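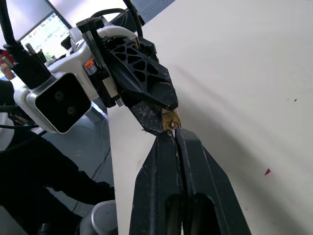

Citlali Chávez wrote:

> The report states that Plunus treats the transfer of a small part between
> two arms as one action with a shared release, while the older Cha
> controller treats it as a grasp followed by a separate release. I would
> like to know how the shared release is timed. If both grippers close on
> the same piece of metal, the wrist force readings must rise on both arms,
> and I do not see how the method tells a firm second grasp from a finger
> that is only pushing the part sideways. Was this tested apart from the
> full transfer? I would also ask whether the 31 failed trials were spread
> over all of the parts or came mainly from the smallest ones.

The Plunus group at Vorneren thanks the list for its comments on the handover report. The reply below has been agreed within the group and may be forwarded to members of the Vellberg list.

On the timing of the release. The giving arm does not act on force alone. When the receiving fingers close, the receiving arm makes a very small pull along its own finger direction and returns. If the part is held by both grippers, the two wrists report matching loads in opposite directions. If a finger is only pushing, the load on the giving wrist has a sideways share that does not go away when the pull ends. The giving gripper opens only after the first pattern has been seen twice in a row. The second check was added after the first round of trials and costs a little time on every transfer.

On separate testing. The check was run by itself before the full trials, with the giving arm held still and the receiving arm brought in from different sides. It was reliable when the fingers met the part on a flat face. It was less so on loops, rings and curved ends, where the part can turn between the fingertips and the load changes direction during the pull. We regard this as the main weakness of the method at present.
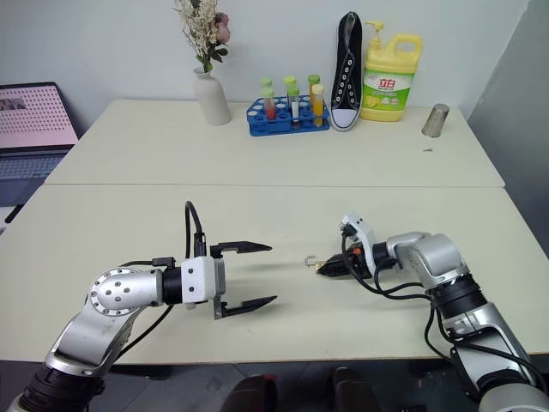 Working table, both arms. The right gripper holds a small hooked metal part with a brass-colored section; the left gripper is open.

On the failed trials. The full test consisted of 300 transfers, and the 31 failures were not spread evenly. Most came from small parts with a ring or a hook. In the usual case the part turned during the pull and the giving gripper never opened, so the trial ended on the time limit with both arms still holding on. Dropped parts were less common. The report gives both outcomes under one heading, and we accept that this was unhelpful. The revised version will list them apart.

Two members also asked about the training data. The model was trained on 1966 recorded demonstrations, all made by operators guiding both arms. Nearly 1000 of these contain a moment in which both grippers hold the part. The rest are approaches, regrasps and attempts that were stopped before contact. We kept the stopped attempts on purpose. A version trained without them closed too early when the part was partly hidden from the wrist camera by the other gripper's fingers.

The comparison with Cha should be read with some care. Cha was run with the settings in its own documentation and was not tuned for parts of this size. A member of this list has kindly offered a set of tuned values, and we intend to repeat the comparison with them. Household objects will be left standing on the far side of the table during that run, as was done before, so that the backgrounds remain comparable.

The revised report is planned for September. It will include the force traces for every failed transfer, with the wrist camera recordings. Members who wish to see the traces earlier may write to the group through the list address. Please state which file format is preferred, as the raw files are large and we would like to prepare them only once.

One correction to the version circulated on 2021-06-30: in the section on finger wear, the labels for the left and right arms were exchanged in the second table. The values themselves are correct.

With regards,
Plunus group, Vorneren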